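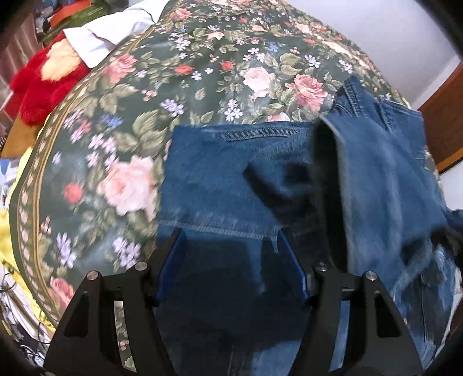
Gripper over the jeans, waistband side. Green floral bedspread underneath.

Thread: Fold policy keeps losing the waistband on patterned bedding
Board: Perception and Control

marrow_dt
Posting the view above so people can see what the wrist camera gets. We have 120 demos of folding jeans on a bed, all recorded with the hand-held gripper. I train on those and run the policy on the arm in our lab. On a plain gray sheet it goes for the waistband and gets it most of the time. On flowered bedding it drifts to one side during the approach and closes on the wrong layer, or on nothing.

Setup: fisheye input resized to 224 square, two frames of history, action chunks of 16, executing 8 before replanning. Poses come from visual-inertial SLAM. Image encoder is pretrained and fine-tuned end to end. I've already checked the gripper width signal and it looks clean.

My guess is the encoder is latching onto the roses. Before I start masking the background I'd like to hear if anyone has had this.

tolliver9
What does the SLAM reprojection error look like on those episodes? A printed bedspread gives you plenty of features, but cloth moves when you pull on it. If enough of your tracked points are on the bedding and it slides with the jeans, the camera pose goes with it. Then your action labels are wrong and the encoder gets blamed.

marrow_dt
Error is low across the set. I dropped 19 episodes for lost tracking before training, and the 120 is what was left.

tolliver9
Low error doesn't clear it. If the cloth moves as one piece the solver is happy to explain that as camera motion. Plot gripper height over the bed at each close event. On a flat bed that should be a tight band.

Kestrel_Ohm
I'd look at resolution first. The stitching on that waistband is what tells you which edge you're looking at, and at 224 on a fisheye it's a few pixels. The dark fold between the flat panel and the folded leg will survive the resize fine, so that is what the policy will key on. On a gray sheet the dark fold and the denim outline are enough. On dark green with flowers the outline is weaker.

Crop the center before you resize. You don't need the wall and the door frame to pick up a waistband.

quillback
Disagree on the crop. The edges are how it knows where it is relative to the bed once the fingers cover the target. We cropped on the towel task and the grasp got better while the second half of the fold got worse. If you have the compute, feed both, full view and center crop, as two image tokens.

Kestrel_Ohm
Towels are a different case. You need the far corner in view to fold a towel. He's failing on the approach.

quillback
He says he's failing on the approach. He hasn't posted per-stage numbers.

marrow_dt
Fair. I'll split it into approach, close and fold and post them.

Arlo Ridgeway
I maintain the data loader in Prothero, so two things from that side.

First, check your color jitter. The default config has hue jitter turned on, and with blue finger pads right over blue denim that is a bad combination. The pads are a useful reference for where the grasp point is. If you shift hue per image they blend in differently every time. Set hue to zero and keep brightness and contrast.

Second, if your history frames are augmented separately you will get fake motion between them. This was a bug until the August release. Random crop was sampled per frame when it should have been sampled once per window. Check your version before you change anything else.

marrow_dt
I'm on the release before that one. Checking now.

tolliver9
That would cause drift on any background, though. Doesn't explain why gray works.

Arlo Ridgeway
It could. A crop offset on a plain sheet changes very little outside the denim. On a busy print the whole image shifts. I wouldn't bet on it, but it's a one-line fix and a retrain.

marrow_dt
Update. Upgraded, hue jitter off, retrained for 3000 steps from the old checkpoint to get a quick read. Approach on the flowered bedding is clearly better. Close is still bad: it reaches the waistband and then grabs too shallow.

Plotted height at close like tolliver9 asked. Gray sheet episodes sit in a tight band. Flowered ones are spread out, and the worst are episodes where the jeans were dragged before the grasp.

tolliver9
There's your label problem. Mask the cloth region out of the feature tracker and rerun the mapping. Use the wall, the furniture and whatever else is in view that stays put.

Kestrel_Ohm
So don't crop before SLAM, at least. I still say crop for the policy.

quillback
Try it both ways and post the numbers by stage.

marrow_dt
Rerunning the mapping with the mask tonight. I'll train one with the crop and one without from the same poses.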